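搜索 请输入商品名称或编号 搜索

Riker Usemden 活塞上墨钢笔(白杆)
商品编号:822

先说最要紧的:白杆终于回来了!去年六月那一批卖完以后,我们一直收到来信问什么时候补货,有人干脆每隔几周来问一次。这次到的是完整的一批,细、中、宽三种笔尖都有,笔夹也换成了新款,老款的笔夹偏硬,夹厚一点的衬衫口袋要用两只手,新款单手就能推进去。

Usemden 是一支中等偏大的笔。不戴笔帽写字刚刚好,戴上笔帽会稍微往后坠,手大的朋友可能反而喜欢。杆身是实心树脂棒车出来的,没有模具合缝线,拿在手里是温润的那种感觉,冬天早上也不冰手。笔握处有一点点收腰,再往前到笔尖之前有一道很浅的凸缘,手指自然会停在那里。我自己写字握得靠前,以前用别的笔总会沾一手墨,这一支用了大半年,手指还是干净的。

设计这支笔的是 Agnes Strachan。她画过不少文具,早年做过裁纸刀和墨水瓶,钢笔画得不多,Usemden 是我个人最喜欢的一支。她坚持笔帽顶端要圆,不放徽标,也不要宝石片。刚看到样品的时候我还觉得有点秃,写了两天就再也没想过这件事了。

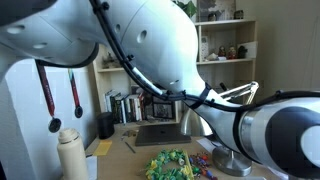 白杆最难的地方在配色,白色本身也要挑,偏黄了像旧琴键,偏蓝了又像卫生间的瓷砖,Riker 来回试了很多次才定下现在这个略带暖意的白。笔帽口的装饰环也是同样的道理:全用银色会显得单薄,全用金色呢,又一下子老气起来。最后定的是深藏青配银,和上图手腕那一段的搭配是一个路子,白色外壳上一圈深藏青,再加一道银亮的金属带,干净,又有一点精神。藏青那一圈是嵌进去的树脂,磨平以后和杆身一起抛光,指甲划过去感觉不到接缝;银色那一道是不锈钢的,不镀层,所以不存在掉色的问题。光线暗的时候藏青看起来几乎是黑的,拿到窗边才会透出蓝来,我非常喜欢这一点。

【规格】
型号:Usemden 白杆
上墨方式:活塞
笔尖:不锈钢,细 / 中 / 宽
杆身:实心树脂
笔帽:旋帽
装饰环:藏青树脂加不锈钢
笔夹:不锈钢,带弹性
保修:3 年
售价:800 元
包装:灰色纸盒,内附说明书与擦笔布

【关于笔尖】

三种笔尖我都写过很长时间,下面这些都是自己的感受,每个人握笔的力道不一样,仅供参考。

细尖偏硬,反馈很清楚,有点像削得很好的铅笔在纸上走。写汉字的话,我觉得细尖最实用,笔画多的字写在窄格子里也不会糊成一团。写“繁”“囊”“疆”这些字的时候差别尤其明显。它出墨克制,普通的办公纸上也不太会洇。

中尖是最讨喜的一种,顺滑,墨色饱满,写信、写日记都很舒服。如果是第一次买活塞笔,又拿不准选哪种,我会推荐中尖。不过习惯了日系细字的朋友要有心理准备,Riker 的中尖比很多人想象的粗,在小格子的手帐上会觉得挤。

宽尖嘛,我私心最偏爱宽尖!横竖粗细有一点变化,签名好看,墨水的浓淡也出得来,一笔下去前浅后深,写完一行会忍不住停下来看。缺点是费墨,也挑纸,纸张不好的时候背面全是点子。

笔尖出厂前都调过,我们收到货以后还会再逐支蘸墨试写,确认没有刮纸和断墨再上架。所以您收到的新笔,笔舌里可能留有极淡的一点墨痕,这是试写留下的,洗一次就没有了。试写用的是蓝黑墨水,不想要试写的话,下单时在备注里写“免试写”就行。

【上墨】

活塞上墨是这支笔的乐趣所在。尾钮逆时针转到底,笔尖整个浸到墨水里(要没过笔尖上的通气孔,只浸一半会吸进空气),再顺时针转回来,就满了。转回来的时候手感很匀,中途没有忽紧忽松的地方。吸满以后我习惯往回滴两三滴,再转紧,然后用纸巾擦一下笔握。这样刚开始写的时候不会出墨过猛。

杆身靠近笔握的地方有一圈墨窗,颜色很淡,平时几乎看不出来,对着灯就能看到还剩多少墨水。上一版没有墨窗,写着写着突然没墨的事我遇到过好几次,有一次是在邮局柜台填单子,很狼狈。新版加了这一圈,外观却没怎么变,这个改动真的要夸。

活塞用久了会发涩,这很正常。把笔洗净晾干,旋下笔尖组件,用牙签蘸极少量的硅脂,点在活塞杆能接触到的内壁上,来回转几次就顺了。千万别用凡士林或者食用油,会伤密封圈。嫌麻烦的话寄回来给我们做,保修期内免费,只收回程的邮费。

【墨水怎么配】

有一件事一定要说在前面:白杆会被染色的地方只有墨窗内壁和笔握前端的凸缘,杆身外面抛得很光,沾上墨水及时擦掉就没事。但是高饱和的红、紫和某些粉色,在墨窗里放上几个星期,多多少少会留下一层颜色。介意的朋友请用蓝、黑、灰这几个色系。

我们店里最常和它一起寄出去的是 Naidu 的蓝黑。Naidu 的墨水偏湿,配细尖非常合适,把细尖那一点点干涩补上了;颜色刚写下去是明亮的蓝,过一会儿慢慢沉下来,干透以后接近石板灰。我抄食谱用的就是它,厨房台面上溅了水,字会淡一点,还看得清。它不是档案级的防水墨水,写合同请另选。

宽尖我喜欢配偏干的墨水,不然下水太大,字的边缘会肿。Naidu 的灰色就偏干一些,写出来像软铅笔,浓淡特别漂亮。含闪粉的墨水不建议用在活塞笔里,闪粉会沉在笔舌的缝里,洗起来费时费力,我洗过一次,不想再洗第二次了。
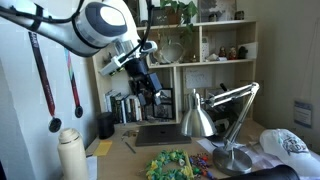

换墨水之前要洗到什么程度,也常有人问。同一个色系之间换,比如蓝换蓝黑,用清水吸排到水色很淡就可以了。跨色系的话,我会多泡一夜,第二天再吸排几次,最后把笔尖朝下插在垫了纸巾的小杯子里,让笔舌里的水慢慢被吸出来。水温用凉的或者微温的都行,别用热水,树脂杆不怕,里面的密封圈怕。洁净剂平时用不到,墨水干在里面很久了才需要。

【纸】

好笔遇上差纸,十分的好处只剩下三四分,真的很可惜。我们自己测试的时候用的是 Fernton 的线装本,200 页,米白色,可以完全摊平。它的纸比较紧实,细尖写上去有轻微的沙沙声,中尖顺滑而不打滑,宽尖的墨水边缘很利落,背面透一点影子,不洇。有横格、方格和空白三种内页,我用方格最多,格子线印得很浅,写完字以后基本就隐下去了。

也试过拿 Usemden 写便宜的活页纸、信封背面、超市收据。细尖都能应付,收据那种热敏纸上会打滑,干得也慢,手一抹就花。明信片要看涂层,光面的那一面请不要写,字面一侧一般没问题。

手帐用户常用的薄纸也很合适,只是干得慢,合上之前要等一等,或者垫一张吸墨纸。左手写字的朋友请特别留意这一点。

【手感与重心】

这一支比同尺寸的金属笔轻不少,长时间写字手不累。重心在杆身中段略靠前,灌满墨水以后会往后移一点点,写到后半管又移回来,很细微,不留心感觉不到,留心了会觉得挺有意思。

笔帽是旋的,转一圈多一点就能打开。螺纹做得很钝,握到的时候不扎手。笔帽里有内胆,密封很好,我有一支灌了蓝黑墨水放在抽屉里,忘了整整一个夏天,拿出来第一笔就出水了!这一点对我这种笔多又记性差的人来说太重要了。当然长期不写还是建议洗干净收起来。

插帽的时候请轻轻套上,到位就停,别用力压。用力压久了,笔尾会留下一圈很浅的印子,白杆上比深色杆更容易看出来。

【刻字】

可以刻字,位置在笔帽侧面,和笔夹相对。中文、英文都行,中文建议不超过四个字,字再多就要缩得很小,笔画会粘连。字体有楷体和一种比较瘦的宋体,我觉得宋体在白杆上更好看。刻完以后可以填色,填藏青的话和装饰环呼应;也可以不填,只留一道浅浅的凹痕,要斜着光才看得见,很低调,送长辈的人多半选这种。

刻字的笔无法退换,下单前请再核对一遍字形,尤其是繁简体。名字里有异体字的,请附一张手写的照片,比在备注里打字说明可靠得多。刻字需要多等几天,赶着送人的请提前留言。

【清洁与存放】

平时用软布擦就够了,盒子里附的那一块可以水洗。白杆放久了会不会发黄?我手上这支早期的样品一直放在书桌的笔筒里,离窗户不远,和新到的放在一起比,还分不出来。不过任何树脂都不喜欢暴晒,车里的仪表台上就别放了。

不要用酒精擦杆身,会让抛光面发雾。真的发雾了也有救,寄回来可以重新抛光,这项要收工本费。牙膏抛光的办法网上有人教,请别试,研磨颗粒太粗,抛完会有细密的螺旋纹。

出门带着的话,墨水要么灌满要么排空,坐飞机尤其如此,笔尖朝上放。我自己放在衬衫口袋里坐过很多次长途火车,从来没漏过。

【问得比较多的】

笔尖可以单独买吗?可以。笔尖组件是整体旋下来的,细、中、宽都能单买,自己就能换,旋的时候捏住笔尖和笔舌一起转,不要只捏笔尖。

能用墨囊吗?不能,这是活塞笔,墨水直接存在杆身里。习惯了墨囊的朋友刚开始可能觉得不方便,用上几次就顺手了,而且一次能装不少,一管墨水写很久。

有没有别的颜色?这个型号还有墨绿和酒红,墨绿的装饰环是全银的,没有藏青那一圈。酒红目前缺中尖,到货会更新在这个页面上。

和老款的零件通用吗?笔尖组件通用,笔夹和笔帽不通用,螺纹改过了。手上有老款、只想换笔夹的朋友,请直接写信,我们还留着一些老款的配件。

学生用合适吗?合适是合适的,只是价格摆在这里,初学的话先买支便宜的练练握姿也很好。真要带去学校,建议选细尖,再配一个单支的笔套,白杆在笔袋里和圆规、尺子撞来撞去,看着会心疼。

能看实物吗?可以,三种笔尖的试写笔都摆在店里,纸和墨水也备好了,写多久都行。自己常用的本子也欢迎带来,在熟悉的纸上试,比用我们的纸准。

【配送】

纸盒外面会再套一层瓦楞盒,墨水单独装袋。和 Naidu 墨水、Fernton 本子一起买的话合并寄出,本子垫在最下面。天气很冷的地区,墨水到货以后请在室温里放一阵再开盖。

需要代写贺卡的,把要写的话放在备注里,我们就用这支笔写,可以指定笔尖和墨水颜色。我的字不算好看,但是写得很认真。

页面更新于 2019年12月30日,细尖和宽尖现货,中尖余量不多。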